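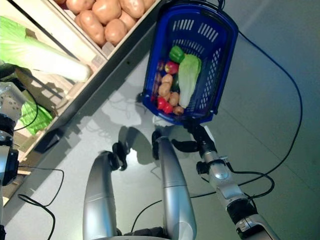 Peppers, potatoes, a head of lettuce, one small apple.

The Drunby Ferry

The last boat to Drunby left at 4:40 and it was 4:31 and the bread line hadn't moved.

Marama Pryor shifted her bag to the other arm. Counted heads. Lost the count. The man at the front was paying for a single roll with a bill so large the girl had to go in back for change.

Forget the bread, then.

She went out the side door and down the hill. December, dark already, salt on the steps. Her mother would say something about the bread. Her mother would say it nicely, and then say it again at supper, and once more when the butter came out with nothing to put it on.

Nine years since she'd taken this boat. It used to be green. Now it was white with TRIKSKA on the side in red letters, and the man taking tickets wore a vest with the same word on it.

"Return?"

"One way."

He looked up at that. In winter people didn't go one way to Drunby. They went over to fix a pipe or bury an uncle and they came back.

"Six hundred," he said.

"It was five hundred on the board."

"Board's from summer."

She had five hundred and some coins. She knew this without looking but she looked anyway, held her purse open under the light, poked around in it. A button. A pen cap. A folded number from the hospital in Tarska, 2567, which was her father's file, and which she'd had to read out so many times on the phone that she sometimes said it in her sleep.

The boat's engine turned over. Somebody on deck was already at the rope.

"I can give you five hundred and a cabbage," she said.

"What kind of cabbage?"

She'd meant it as a joke. She dug it out of the bag. A good one, tight, heavy as a head. He weighed it in his hand, knocked on it with a knuckle.

"Get on," he said.

Inside it smelled the same. Diesel, wet wool, oranges. Six or seven people along the benches and she knew the backs of at least two necks. She sat by the door with the bag between her feet and looked at the floor. If you looked at the floor they let you alone until the point, anyway. After the point the swell came in and everybody talked so as not to be sick.

They passed the point.

"You're Owen's girl," said the woman across from her.

"Yes."

"You've got his ears."

"Yes."

"I was sorry."

"Thank you. He's not dead."

The woman thought about this. "They told me he was dead."

"Who did?"

"Well. Everyone." She took an orange from her pocket, and began to peel it in one long strip. "He was dead in October. We had a mass."

Marama laughed, it came out wrong, like a cough. The woman held out half the orange and she took it. He'd been in Tarska since September with tubes in him. He'd complained about the soup. He'd complained about the man in the next bed, who whistled. And across the water they'd lit candles and sung — who had sung? Had her mother sung?

"Was my mother there?"

"Front row. Lovely coat."

The boat went up and came down hard. A suitcase slid the length of the aisle and a boy stopped it with his foot, didn't even look up from his comic.

She thought about the phone calls. Her mother every Sunday evening, no, not every, some of them, asking was he eating, was he warm. Never when is he coming home. Marama hadn't noticed. You don't notice a question that isn't asked, you're so busy answering the other ones.

"She had a reason I expect," the woman said.

"I expect."

"He owed the Trikska people for the boat, you know. The old boat. When they bought up the line they bought up the loan as well. They were at her door all summer." She ate a piece of orange. "They don't come to the door of a widow. It's one thing they don't do. I'll say that for them."

Marama looked through the glass at the man in the vest. He was standing under the lamp with her cabbage under his arm.

Had she given a name? No. She'd given five hundred and a cabbage. She put her hood up all the same, over the ears.

"And you all knew," she said.

"Knew what?"

"That he wasn't."

"I told you. They told me he was dead." The woman folded the peel back up into a ball, so it looked like a whole orange again, and set it on the bench. "It was a nice mass. Father went on a bit."

Lights now. The breakwater, the one bulb at the fuel pump, and then the houses coming out of the dark a window at a time. Hers was third up from the chapel. The kitchen was lit. She could see somebody cross it and cross back.

She tried to think what she would say. She'd had it ready since Tarska: he's being let out in the new year, he'll need the downstairs room, he can't do the stairs Mama, we'll have to move the bed. All the way on the bus she'd moved that bed. Through the door, turn it, mind the lamp. Now she'd have to bring a dead man up from the harbor in daylight with the whole street at it's curtains.

Or at night. There was always at night.

The boat bumped, the rope went over. Everyone stood too early and had to grab on to each other. The man in the vest gave her his hand on the ramp, which was slick, and she took it.

"Visiting family?" he said.

"My mother. She's a widow."

"Ah," he said. He touched his cap with the hand that had the cabbage in it, so that it looked as though the cabbage was the thing being sorry. "Give her our respects."

"I will."

She went up the hill fast, past the pump, past the chapel with its door shut and its notice board too dark to read. Past the first house, past the second. Her mother had the door open before she could knock. Apron on, flour to the elbow.

They looked at each other.

"You heard," her mother said.

"On the boat."

"From who?"

"Orange woman."

"Oh, her." Her mother took the bag and looked into it, moved things around with one finger. "Come in, you're letting the heat out. Where's the bread?"

"There was a line."

"There was a line," said her mother, to the ceiling. And then quieter, with the door closed and her back against it: "How is he? Is he eating?"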